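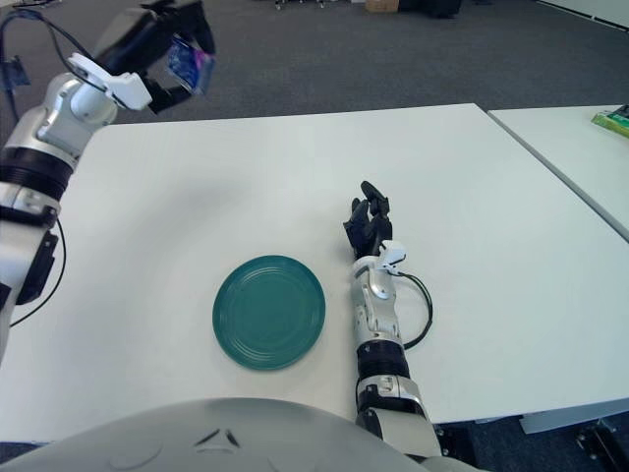
Why Does a Cat Have Whiskers?

Print this page | E-mail this page

Many young visitors to the Grarnulton Animal Shelter ask about the long, stiff hairs on a cat's face. They are called whiskers, and they do a great deal of work. This page explains what whiskers are, how a cat uses them, and how children can help to look after them.
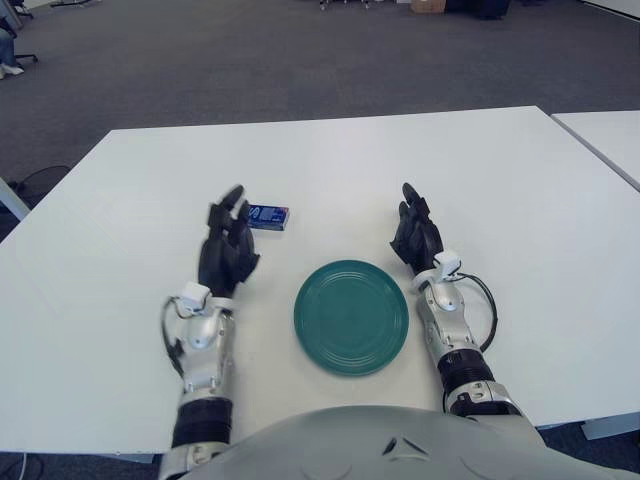 Asmaa Alaoui

What is a whisker?

A whisker is a special kind of hair. It is thicker and stiffer than the rest of the cat's fur, and its root goes much deeper into the skin. Around the root are many nerves. Nerves carry messages to the brain. When something brushes against a whisker, the hair moves a tiny bit, the nerves notice, and the cat's brain receives a message.

The whisker itself has no feeling, just as the hair on your head has no feeling. All of the feeling happens at the root.

Most people know the whiskers beside the nose. Cats also have them above the eyes and on the chin, and there are some on the backs of the front legs. The next time a friendly cat sits near you, see whether you can find the ones on the legs without touching.

Finding the way in the dark

Cats see well in dim light, but they cannot see when there is no light at all. Whiskers help them feel nearby objects such as a wall or the leg of a chair. They can even pick up small movements of air.

Whiskers also help when a cat comes to a narrow gap. If the whiskers on both sides touch the edges, the cat learns that the space may be a tight fit. Pidia, the gray cat who lives in our front office, always puts her face through the gap in the door first and waits a moment before the rest of her follows.
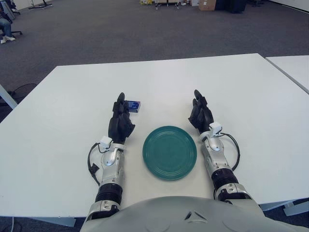

Catching things up close

A cat has trouble seeing things that are right under its nose. When it catches a toy, it can push its whiskers forward to feel where the toy is. In the wild, this helps a cat hold on to its food.

What whiskers tell us

Whiskers can give a clue to how a cat feels. Relaxed whiskers usually point out to the sides. A cat that is curious or playing may push them forward. A frightened cat may pull them back flat against its cheeks – this is a good time to give the cat some space. Look at the ears and tail as well before you decide.

Caring for whiskers

Whiskers must never be cut or pulled. A cat with cut whiskers may feel confused and bump into things. Now and then a whisker falls out by itself, and a new one grows in its place. If a cat is losing many whiskers, tell an adult, who can ask a veterinarian.

Children may bring their questions to Anas Mahrous at the Young Visitors' Desk on Saturday at 2 p.m. An adult must come with them.

Related pages
Why Do Cats Purr?
How Cats Wash Themselves
Meeting a Shy Cat for the First Time
Inow and Phí: Two Kittens Grow Up

Print this page | E-mail this page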